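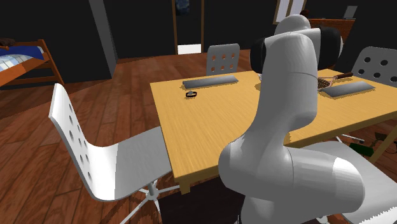
The arm at the dining table in the simulated apartment, with placemats and a frying pan on the tabletop. Rendering: Indiseck

FLAKMONT, Nov 25, 2022 - Engineers at Indiseck have finished a rebuild of the simulated robot cell the company uses to test table-clearing software, and the cell went back into daily use this week.

The cell is a computer model of a single arm mounted beside a wooden table in a furnished apartment. Software that will run on the company's real arm in Flakmont is tried there first. It had been offline for the main test program since the last week of October, when the team found that the model and the real machine no longer agreed on where the arm's base stood.

Bernd Frerichs, who is in charge of the cell, said the difference came to 40 millimeters along the edge of the table. The real arm was moved in April to make room for a new power supply. The model was never changed to match.

"Everything ran, and the numbers looked normal," Frerichs said. "Then we put the same program on the real arm and it reached short every time."

The repair started with the real machine. Two technicians measured the base from fixed marks on the floor and on the table, then entered the new position in the model. After that they went through the joints one at a time, moving the real arm to a set angle, sending the same command to the model and writing down any gap between the two. They took 112 readings in all, at different speeds and with the arm both folded and stretched out.

Most of the joints needed only small corrections. The elbow took the longest. Its friction value dated from the arm's first month of service, and the real joint has loosened a good deal with use. The team put in a new value and repeated the readings for that joint over two days before signing off on it.

The furniture was checked as well. The collision shapes for the table and chairs are simpler than the shapes drawn on screen, which keeps the program fast, but one of them had been made too large. The arm treated a band of open air next to a chair as solid and planned its way around it. That shape has been redrawn. The frying pan also got a new weight setting to go with the food in it.

Indiseck bought the original apartment model from Miltetti and added the arm itself. Lindemann, which services the real arm, supplied wear data for the joints and sent a technician for the elbow work. Neither the price of the model nor the cost of the repair was given.

Before the cell was released, the team ran 3,000 test motions overnight. In 134 of them the arm stopped early. Frerichs said nearly all of those stops were traced to one wrist limit that had been typed in degrees where the program expected radians. The limit was corrected and the same motions were run again the next night without an early stop.

A new upkeep schedule has been in place since Monday. Each morning the model arm and the real arm run the same short routine, and the program compares the joint angles. If any joint is off by more than the allowed amount, test results from that day are held until someone has looked at it. The base position will be measured by hand every month, and also any time the real arm is unbolted.

The service log has been changed too. Work on the real arm used to be written in a binder kept by the machine, while changes to the model went into a separate file. Both now go into one log, and a job on either side stays open until the other side has been checked.

Frerichs said test results recorded between the April move and the October shutdown are being sorted. Tests that did not depend on the arm's reach will be kept. The rest will be run again, starting with the placemat tests, and he expects that to take until the middle of next month.

The real arm stayed in service during the rebuild at reduced speed. It returns to full speed after its next inspection by Lindemann.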